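Ticket : Compte bloqué après changement d'adresse, abonnement Holon
Ouvert par : Greer Yule
État : en attente du client

Bonjour,

Je vous écris en français, merci d'excuser mes fautes, ce n'est pas ma langue maternelle. J'ai déménagé en février de Cairns à Fudusdale et j'ai modifié mon adresse dans l'application Holon. Depuis ce changement, le thermostat de l'entrée affiche « hors zone » et le chauffage reste en mode absence. Le thermostat du salon fonctionne normalement.

Voici ce que j'ai déjà essayé :
- redémarrer la box internet, attendre 4 minutes, puis rallumer le thermostat ;
- supprimer l'appareil de l'application et l'ajouter de nouveau ;
- vérifier le fuseau horaire, qui est correct.

Après l'ajout, le message disparaît pendant 90 secondes, ensuite il revient. Le code affiché est E6.

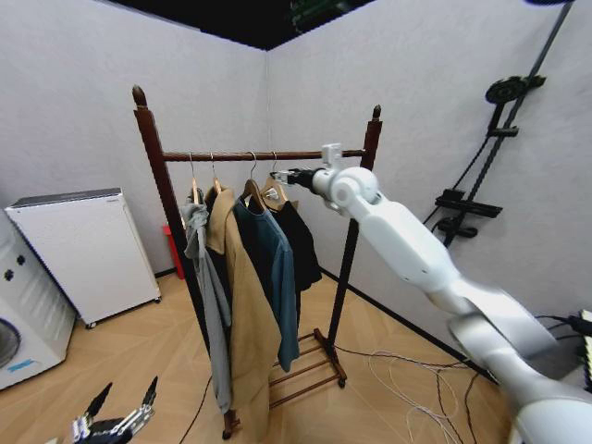
J'ai aussi remarqué que l'ancienne adresse apparaît encore sur ma facture, dans la rubrique « lieu d'installation ». Je ne peux pas la modifier moi-même, le bouton est gris. Est-ce que le problème vient de là ?

Greer Yule

Réponse du support Dreraven, 10 h 20

Bonjour,

Merci pour ces précisions. Le code E6 signifie que l'appareil est rattaché à un autre lieu que le compte. Nous avons corrigé le lieu d'installation de notre côté. Pouvez-vous appuyer sur la touche centrale jusqu'au deuxième signal, puis refaire l'association ? Il ne faut pas supprimer le thermostat du salon.

Greer Yule, 14 h 05

Bonjour,

J'ai suivi vos indications. La première fois, je n'ai entendu qu'un seul signal, donc j'ai recommencé. Maintenant le message « hors zone » n'est plus affiché et la température de consigne est bien prise en compte. Par contre, les trois programmes que j'avais enregistrés pour l'entrée ont été effacés. Est-il possible de les récupérer, ou dois-je les saisir de nouveau ?

Je préfère laisser le ticket ouvert jusqu'à votre réponse.

Support Dreraven, 15 h 40

Une sauvegarde existe peut-être sur le compte. Merci de nous envoyer le numéro de série inscrit au dos du thermostat.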